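[gallstead-robotics] Handheld sessions: marker cubes, tables, and what to write in the log

From: Eun-ji Koo
To: gallstead-robotics list
Date: 3/25/25
Subject: Re: [gallstead-robotics] Handheld sessions, questions before I sign up
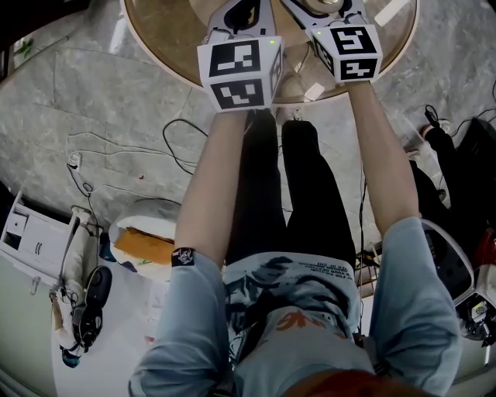 1. Your questions

Answers are under each one. I'm copying the whole list, as two other people wrote to me with the same thing.

> Hi all, I joined the club in December and have only worked on the
> Kuren arm so far. I'd like to take a handheld slot but I have a few
> questions first. Do I need to know the arm software to do one?

No. The arm is not involved until we train. You hold one gripper in each fist and do the task yourself, and the tracking works from the black and white patterns on the cubes. If you can open and close the jaws smoothly you can do a session. Do ten minutes of practice with recording off before your first one.

> The sheet says 40 takes per task. Is that 40 good ones or 40 total?

40 good ones. We had 36 for the last task and trained on it anyway, and the result was poor enough that I would like to stick to the number this time. The target for the whole semester is 1000 across all tasks. Bad takes stay on the drive but get an X in the log.

> What counts as a bad take?

Any of these:

- You dropped the object and picked it up again.
- A cube was covered by your sleeve or your other hand for more than a moment. Push your sleeves up to the elbow before you start.
- Somebody talked to you and you looked up.
- The light on either gripper was off when you started. Both should be green.

A slow take is fine. A take where you miss the first grab and correct it is also fine, and please keep those.

> Does it matter which table we use? The glass one is hard to see
> the edges of.

Use the glass one for now. Shim, our labeling script, has been set up for that height and I don't want to redo it before the demo. We can add a second table after that. If you get reflections from the ceiling lights in your takes, write it in the notes column. Don't move the table to fix it.

> Can I do a session alone?

Please don't. One person does the task and one person resets the object and runs the laptop. It goes much faster that way, and the person with the grippers can't easily type.

2. Changes to the log

The log now has a column for which pair of grippers you used. Pair A has the stiffer springs. Write A or B, not your initials. If you leave it blank I have to open the files to find out, and I did that for 20 takes last week.

File names stay the same: task, pair, take number. Shim will skip anything with a space in the name and it doesn't warn you.

3. Cables

Coil them when you finish and put the chargers back in the box. The Fleno battery packs need to be charged after each session even if they still show half.

4. Open slots

The sign-up sheet is in the usual folder. The late afternoon slots are mostly empty. If you are new, put "new" next to your name and I'll pair you with someone who has done it before.

> Last thing, is the code for the gripper width in the repo? I
> couldn't find it.

It's on the branch called width-fix. I haven't merged it because the left gripper still reads a little too wide when fully closed. If anyone wants to look at that, reply here so we don't both work on it.

Eun-ji

_______________________________________________
gallstead-robotics mailing list
To leave the list, send a message with "unsubscribe" in the subject line.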